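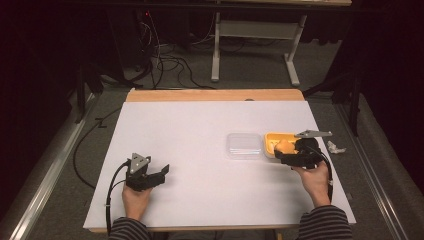

Prilidwood Room Group — Minutes, January 29, 2026

Present: Percy Flores (chair), Ilze Vītola, Normunds Petrauskas, Elīna Urbonaitė (minutes)
Apologies: Damian Auer

1. Last minutes
Agreed with one fix. The shelf labels went to Normunds, not to Percy. Sorry, Normunds!

2. Sorting table
Lots of good feeling about this one. The big sheet of white paper over the tabletop is staying. Ilze loves it — small things show up so much better on white, and when it gets scruffy you just roll out a new piece. She would like it to reach all the way to the far edge, where a strip of the light wood is still bare. Percy likes having the strip to put a pencil on. We talked about this for longer than you might think and settled on trying one full-cover sheet in February and seeing who complains.
Normunds asked that scraps of crumpled white paper or plastic get picked up at the end of each session, including the ones next to the tray.

3. Trays and containers
The orange-yellow tray on the right side of the table is a hit. Everyone finds it right away and the color is cheerful. Elīna wants a second one in a different color for pieces that still need checking, and Percy will ask Komari what they have.
The small clear container with the rounded corners also stays, to the left of the tray. Ilze suggested using it only for the tiniest pieces so they don't get lost under the bigger ones. Agreed, with great enthusiasm from Normunds, who has spent a lot of time on his knees looking for them.
We have 179 pieces left to sort from the Stotcombe boxes. Ilze thinks we can finish in 3 sessions if we keep the table set up between them.

4. Second table
The table with the light gray metal frame will hold the finished boxes from now on. Normunds checked the feet on the carpet and is happy with how it stands. Please leave enough space to walk between the two tables.

5. Carpet
Elīna will vacuum before the next session. Percy reminded everyone to look down first, as small pieces vanish into gray carpet very easily.

6. Any other business
Damian sent a note to say the Erdős shelf is full. Wonderful news, and we need another shelf. He has also found 34 lids with no boxes. Please look at home!

Actions
Percy: ask Komari about a second tray
Ilze: cut the full-cover sheet
Normunds: finish the shelf labels
Elīna: vacuum, send out minutes
Damian: measure for a new shelf

Next meeting in February, same room. Ilze is bringing cake.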